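Print this page | E-mail this page
Reading time: 5 min

Household Skills, Unit 13: Hanging and Sorting Small Laundry
Handout, rev. September 24, 2026. Instructor: Sabine Wunderlich

Bring this sheet next time, we don't reprint.

1. Why small items get their own hanger

Socks on a line eat up space. One round hanger with clips takes the whole lot, hangs from a single hook, goes indoors or out. Weak point is balance. Load one side only and the ring tips, socks slide together, air can't get between them. So: first clip left, second clip right, work around. Heavy socks opposite heavy socks.

Clip at the toe or the cuff? Course line is toe. Clip marks on a cuff stretch the elastic over time. Wool is different, see section 4.

Hook goes over the dowel before loading, not after. Basket stays within reach, same side as your weaker hand.
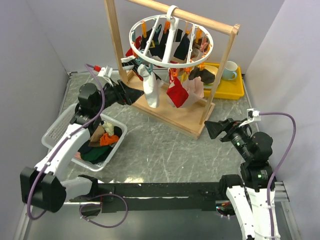
Ida Sperling objects to the toe rule: she clips at the cuff, always has, and finds the toes dry faster hanging free. Fair point for thick socks. Try both at home and write down which pair was dry first, we compare in class.

2. Taking down

Most people pull. Don't. Pulling snaps the clip spring sooner or later and leaves a little pinch in the knit. Open the clip with one hand, hold the sock with the other. Slow at first, then it goes by itself.

Feel the toe before it goes anywhere. Toe damp = sock damp, back up it goes, even if the cuff feels fine.

Order of work:
- dark and patterned first, they are the hardest to match
- then colors
- white last
- empty clips stay on the ring

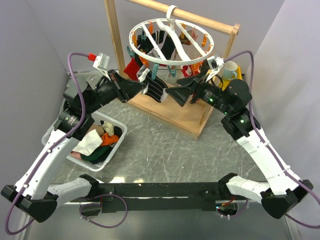

Fig. 2. Striped sock at the rack, clips left on the ring.

Matching: lay singles flat in a row, cuffs toward you. Look at the cuff before the color. Two black socks are very often not a pair, check rib width and heel. Leftover singles go in a bag, and the bag gets emptied every July. (Ottmar Fröhlich wanted longer. No.)

Fold or roll? Fold flat in half, then once more. Balling one cuff over the other is quick but wears out the elastic, same problem as the clips.

3. Clearing the table

Rack off first, then basket, then wipe. Carry wooden pieces by the rail or the base, never by the dowel, wich can work loose. Both hands. Look where the corners are going. 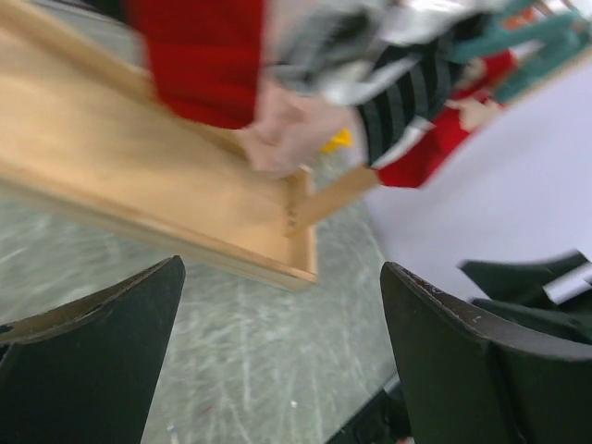 Wood wants a dry cloth afterward, a damp one only if there is lint stuck to it, and it should stand upright until next use. Don't lean it on a radiator. Base first, then posts, then dowel.

4. Wool and other exceptions

Wool socks: never by the toe, fold over the dowel itself. Tights: waistband, 2 clips. Baby socks can share a clip if they are thin, otherwise not.

Homework: one full hanger, timed, both hanging and taking down. Questions to Uwe Ackermann befor next session.

Print this page | E-mail this page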